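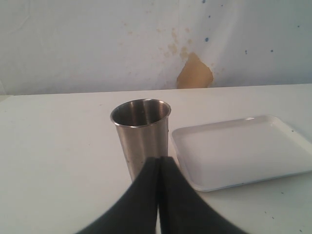

A stainless steel cup and a white tray on a white tabletop.

Keeping Homebrew Sound After Bottling

Most home beer goes wrong in storage, well after the brewing is over. Stand bottles upright in a dark cupboard. Light spoils beer in clear or green glass quickly, so use brown if you have the choice.

Leave the bottles at room temperature until they carbonate, then move them somewhere cooler. Open one after two weeks. If it is flat, give the rest another week.

Strong ales need longer. A batch bottled in October is often at its best in January. Write the bottling date on the cap with a marker — paper labels come off in a damp basement.

Rinse each bottle as soon as you have poured from it. Dried yeast is hard to shift. For old deposits, soak overnight in warm water with unscented washing soda, then brush and rinse twice. Wear gloves.

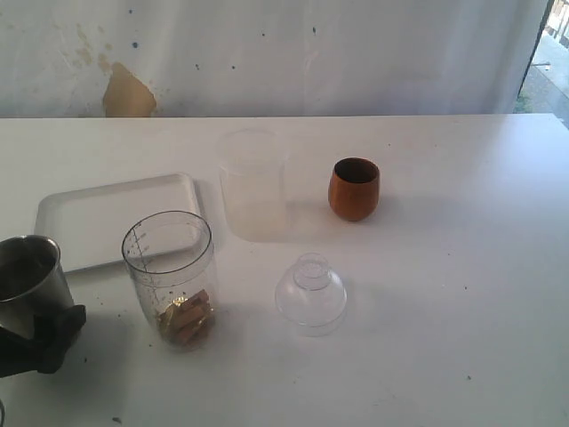

White tabletop with a tan stain on the backdrop behind it.

Beer spilled on cotton should be blotted, rinsed in cold water and washed as usual. Keep it out of the dryer until the mark has gone.

Never seal a bottle that has a chipped lip. Put it in the recycling.

Tips compiled by Zakhar Melnychuk. Updated October 8, 2023.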